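The Long Wait for a Smallpox-Era Cold Chain Bill

January 2002

For most of the past year, the vaccine refrigerators bill sat in a committee drawer at the statehouse in Undberg. It ran to 4 pages. It asked for money to replace the cold storage units in county clinics, many of them bought during the last big round of public health spending, and it had support from both parties. Then the anthrax letters arrived in the fall, and every health bill in the building was suddenly about something else.

Lawmakers came back to work this month with three versions of the measure in front of them. The Senate version is the largest. It covers the refrigerators, adds a state stockpile of antibiotics, and pays for 20 new disease investigators. The House version drops the investigators and caps the stockpile. A third draft, written by members from the rural districts, goes back to the original purpose and leaves everything else for a later session.

The dispute is mostly about who pays. Under the Senate plan the state would cover the full cost for two years and then hand the bill to the counties. County officials say they have seen this before. In the nineties they were given tuberculosis programs on the same terms, and when the state money ended, several counties closed them. 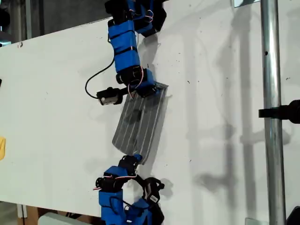

Clinics have been getting by on repairs. At the Gautam clinic, which serves the farm towns north of the river, the main refrigerator failed twice last summer, and the second time the staff drove the flu and measles stock to a hospital in coolers. The thermometer log for that unit is kept by hand, twice a day. State engineers have proposed automatic alarms. The clinics say they would take anything that holds its temperature over a weekend.

The federal share is also unsettled. Congress approved money for state health departments at the end of the year, but the rules for spending it have not been written. The health department expects to see them by April. If refrigerators count as emergency preparedness, the state could save a large part of what it plans to spend. If they do not, the Senate bill would have to be cut, and its sponsors have not said where.

Opponents of the larger bill point to the stockpile. Antibiotics expire, they say, and a state that buys a full supply now will be buying it again in a few years. Supporters answer that the drugs can be rotated through public hospitals before they go bad. A pilot program in Drorov did this with over 1000 courses of treatment, although hospitals there complained about the paperwork.
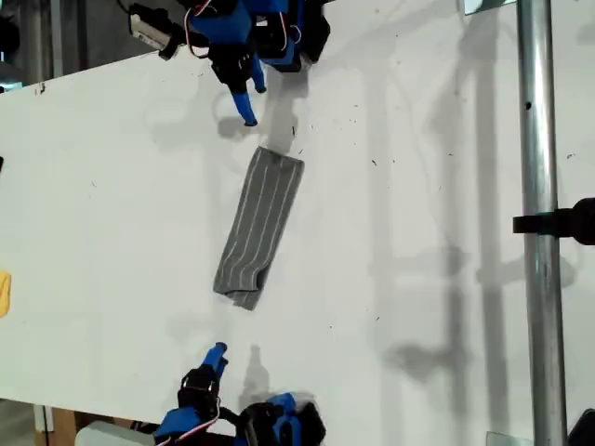 A gray pinstriped sock on a white tabletop, with a blue and black robot hand above it.

Staffing may be the harder question. The health department lost investigators all through the late nineties, when hospitals and private labs paid more. Those who stayed spent the fall answering calls about white powder. Nearly all of it was harmless, but each report had to be taken down, and the regular work on food poisoning and hepatitis fell behind. The state laboratory stopped taking routine water samples for 90 days.

Department managers told a joint hearing that new positions would do little good unless the pay scale changed as well. The Senate bill does not touch the pay scale. An amendment that would do so has been promised, but the text was not ready when the hearing ended.
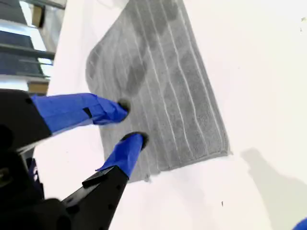 Without it, the department would be recruiting at the same salaries that drove people out, and it would have to train whoever it found. Training a disease investigator takes most of a year. The first group hired under the bill would not be working alone until the following winter.

The rural members say this is why their draft should move first. The refrigerators can be ordered as soon as the money is approved, and the specifications were finished last spring. Senate leaders worry that passing the small bill would take the pressure off the large one. They want a single vote.

Both chambers have agreed to hold the measure in conference until the federal rules are out. Meanwhile the Gautam clinic has ordered another compressor out of its own repair budget.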